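Visit report: open day at the Nair furniture works, Potau
2/1/20

I went to the open day with my colleague Kamarul Hutapea, who teaches upholstery at our evening school. We wanted to learn how a middle-sized works still makes chairs and tables from solid wood, and whether our students could come later for a longer stay. The invitation said nine o'clock, and we were at the gate a little before, after a bus, a second bus and a walk beside the river.

In the entrance hall there was coffee, a rack of coats and a long wall with a screen. Each visitor received a paper badge and a small plan of the buildings, with the route marked in red. 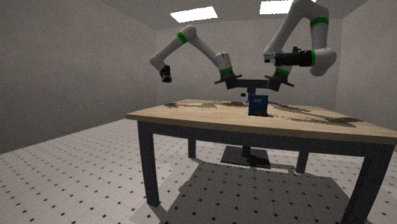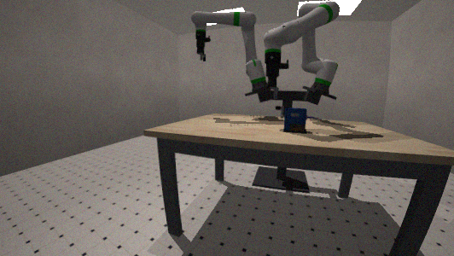
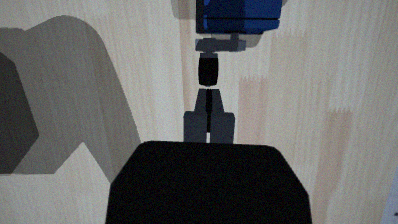

The plan was necessary. The works has grown in pieces, and to go from the timber yard to the finishing hall one must cross two courtyards and climb a stair that belongs to the oldest building. Our group was led by a woman from the planning office. She spoke clearly and waited until everybody had arrived at each stop before she began, and I was thankful for this, as I write my notes slowly.

## The timber yard

We started outside, in the cold. The boards lie in stacks under long roofs without walls, with thin sticks between the layers so the air can pass. Most of it is beech and ash. There is also some oak, which is kept at the far end and has its own roof. Our guide said that a board stays here for at least one full summer before it goes to the kiln, and that the stacks which were laid in August are always the ones with the most cracks at the ends. They paint the ends with wax now, and she thinks it helps, but the old yard foreman does not agree with her.

Kamarul asked what happens with the cracked pieces. The shorter ones become chair rails and the worst go to the boiler. The boiler heats the whole site, and in winter it is also used for the kilns, so very little has to be bought in.

There are three kilns. We could look into one that was open and waiting to be filled. It was bigger than I expected, like a garage for a lorry, and it smelled of vinegar. I had read about this smell with oak but had never met it myself.

## The machine hall

Here we had to put on ear protection, and therefore I did not hear all of the explanations. I will report only what I understood.

The boards are cut to length first and the faults are marked by hand with a wax crayon. A man was standing at the table and drawing lines on each board very quickly, perhaps three or four seconds for one board. Our guide told us afterwards in the corridor that he has been doing it for 16 years. The new workers stand next to him for some months before they may hold the crayon.

After this come the planer, the shaping machines and a big old bandsaw, painted green, made by Trarnov. The bandsaw is used only for the curved back legs. They have tried to replace it twice. The wood dust is taken away by pipes under the ceiling, and the air was cleaner than in our school workshop, I am sorry to say.

I made a note of the floor, which is made of end-grain wood blocks. It is soft for the feet, and a chisel that falls on it is not damaged. We have concrete at the school.

## Steam bending

For me this was the best part of the day. The room is small and very warm, and only half of the group could enter at one time. The steam boxes are simple long chests, and the ash rods stay inside for about an hour. Two people take a rod out together, lay it in the form and pull it round with a winch before it can cool. They have less than one minute. There is no talking while they do it.

One rod broke while we watched. It made a sound like a clap, and the younger of the two laughed and put it to the side. She told us that one in twelve is normal, and that it depends very much on the tree.

The bent rods dry on the forms for several days. On the wall hang 353 of these forms, all numbered, and some of them are for chairs that have not been sold for many years. They are never thrown away, as sometimes a hotel or a church writes and asks for two more of the same chair.

## Joining and finishing

The tables are joined on the upper floor. I had expected mostly dowels, but the better models still have mortise and tenon, with the tenon cut a little dry so that it swells with the glue. A worker let us try to push one together by hand. Kamarul managed it, I did not.

The finish is either oil or a water-based lacquer. The oil comes from Vindine, and it must be wiped two times, with a night in between. We saw a row of table tops which had received the first coat, standing on edge in a rack. The lacquer is sprayed in a closed cabin that we could view only through a window.

At the end of this floor the finished pieces are checked under a strong lamp. The checker uses chalk, and she writes her mark on the underside when the piece may leave. Last year the works delivered 1,782 tables, and 108 of them came back from this lamp to be sanded again.

## Lunch and questions

There was soup with bread, and afterwards a half hour for questions. I wrote down the following answers which concern our school:

- Students can come for two weeks, in groups of four at the most.
- They must be eighteen, on account of the machines.
- Safety shoes have to be brought. Glasses and ear protection are given.
- The works does not pay the travel, but lunch is free.
- The steam room is open to students only in the second week.

I also asked about upholstery. They stopped doing it in their own house some time ago and send the frames to a small firm in the next town. This is a pity for Kamarul's students, but he has received the address and wants to write there himself.

## Some remarks

The day was well prepared, and the people at the machines were allowed to speak for themselves, which I have not seen at every open day. Two things could be better. The signs in the courtyards are hard to find, and our group was mixed with another one after the second stop. The stair in the old building is also steep and has a rail only on one side, so a visitor with a bad knee should ask at the reception for the lift.

Off-cuts of ash and beech were sold at the gate for a small price, as much as one could carry. We took two bundles on the bus. They are now in the store room behind the lathe, and the students may use them for the stool legs, but please leave the long pieces for the bending trial.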